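Projects > Flelledora > Progress reports > January

Flelledora suturing work: where we are, and the handover fault

Hi Maj-Britt,

I promised you a straight account of January, so I'll start with the bad part. We lost most of two weeks to a fault in the needle and thread handover, and the 200 full stitches I said we'd have logged by now haven't happened. We have 100 good ones. The money is fine, the hardware is fine (I think!), and I'll get to the schedule further down.

The fault first. When one arm passes to the other over the incision, the receiving jaws are supposed to close only after the controller agrees on where both tips are. Early in the month the two arms started to disagree. It was tiny at first, and Kulap put it down to cable stretch in the left wrist, which was a fair guess. Then one afternoon the receiving arm kept driving after it should have stopped and pressed its wrist down into the pad. The force limit should have tripped and it didn't. Kulap hit the stop, I said something I won't put in a report, and we shut down for the day.

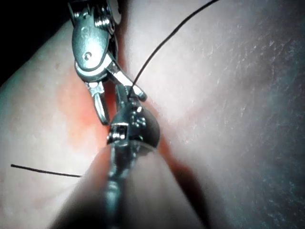
What bothered me most was the force limit, because we'd all been leaning on it. Samran went through the logs and found that the limit was being read from an old settings file whenever the controller restarted without a full power cycle. We restart it that way all the time — it saves a good twenty minutes of setup — so we'd probably been running with the loose limit on and off since the last software update. It only mattered once the tip positions drifted as well. Two smallish problems, and they lined up.

No one was hurt, and hands were well away from the arms. I still wrote it up as a safety event and sent it to Oliwia, who asked for three changes before we could power up again. The limit now gets checked out loud at every start, the short restart is locked out, and there are always two people in the room with one of them on the stop button. All three are in place.

On the drift itself we're less far along. Tươi has been rerunning the handover at quarter speed on fresh pads from Rungrueang, with the jaws held open over the groove so she can compare the tip readings against the wrist camera.
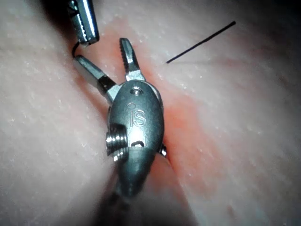

Slow-speed handover check on the pink pad, second instrument at upper left.

She's pretty sure the error grows when the wrist is rolled a long way over and shrinks again when it comes back, which points at the calibration more than at worn cables. I'd love that to be the answer, as a new calibration costs us a couple of days and a new wrist costs a lot more. Mustance has offered to look over our calibration routine for free, and I've said yes please.

We also changed how we stop. The old routine left the arm wherever it was, and now it opens the jaws and holds still until one of us clears it by hand. It's slower and everybody grumbles (me included), but the logs are much easier to read afterward. 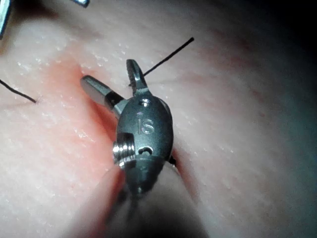

Grasper with jaws open at the groove, suture thread on either side.

So, the schedule. I'd like to move the 200-stitch milestone back by a month and keep the 1000-stitch one where it is. That's tight. If the calibration fix works we can run mornings and afternoons and catch up, and if it doesn't I'll tell you by the middle of next month and we can talk about the spare wrist from Zondale. I haven't ordered it.

One ask: could the unspent travel money go toward extra pads? We're going through them faster than I budgeted for.

Samran's log summary and the safety write-up are in the shared folder. Call me any time before four.

Recent reports
Flelledora: bench setup and first stitches
Flelledora: thread choice and pad supply
Flelledora: software update notes
Safety event form and sign-off

Contact the project office | Back to top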